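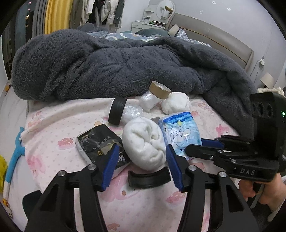
ベッドの上で片付け課題の練習中。真ん中の白い布の丸まりが本日の難敵

ホーム ｜ 掲示板 ｜ 大会 ｜ 部活・サークル ｜ ログイン

【秋の校内大会】ハンド班の練習スレ その2

1：Joker
ハンド班です!9月の校内大会に向けて、柔らかいもの部門の練習を始めました。シーツの上に黒い包装の袋、水色と白の袋、白い布、テープみたいな輪っかなどを並べて、人が持って動かすグリッパーでひとつずつ拾っていきます。指先の青いパッドにギザギザがあるので布は思ったより素直に挟めるんですが、丸めた布は中心に向かってひだがねじれていて、どこをつまむか毎回迷う!そこがめちゃくちゃ楽しいです。
チームの通算試行はこれで586回。目標は締切までに1,000回です。

2：テルト
Teltdale班から失礼します。うちは机の上でしか練習してないので、ベッドは新鮮でした。沈むから高さの感覚が変わりませんか?

3：Joker
>>2
変わります、かなり。シーツごとつまんで持ち上げる失敗が多いので、最近は真上からじゃなく少し斜めに入れてます。

4：夜型の二年
水を差すようで悪いけど、柄つきのシーツは練習に向かないと思う。ハートとキャラの絵だらけで、物との境目が紛らわしい。無地で基本を固めて、柄は後から足したほうがいい。

5：Lemlem Sisay
私は逆の意見です。去年のWovutham杯では床がチェック柄で、無地だけで練習した班がそろって苦戦しました。最初から柄ありで混ぜておくほうが本番で慌てません。うちの班は最終的に2,798回分の記録を取って、そのうち柄ありが半分くらいでした。

6：夜型の二年
>>5
2,798回もやれば、そりゃどっちでも強くなるでしょう(笑) 回数が少ない班の話をしてるんだよね。

7：Lemlem Sisay
>>6
それはそうかも。でも341回の時点でもう差は感じてましたよ。黒いつやつやした袋は光り方が変わるので、そっちのほうが柄より厄介でした。

8：Joker
つやつや問題わかります!透明なくしゃくしゃのビニールも手強いです。金曜の放課後に無地のシーツも持っていって、両方で同じ並べ方を試してみます。結果はここに書きますね。

9：テルト
>>8
二人がかりのときの声かけはどうしてます?うちは手がぶつかってばかりで。

10：Joker
>>9
「右入ります」「どうぞ」って言うだけです。地味だけど効きます。あと、奥の物は奥側の人が取ると決めておくと楽ですよ。

コメント(3)

しじみ：布班の熱量がすごい。見学に行ってもいいですか?

Şimşekoğlu工房ファン：パッドの角度、もう少し寝かせたら薄い袋も拾えそう。試したら教えてください!

テルト：声かけ、今日さっそく採用しました。ぶつかる回数が減ってうれしい。

お問い合わせ ｜ 利用規約 ｜ © ロボット部交流掲示板 ｜ ページの先頭へ戻る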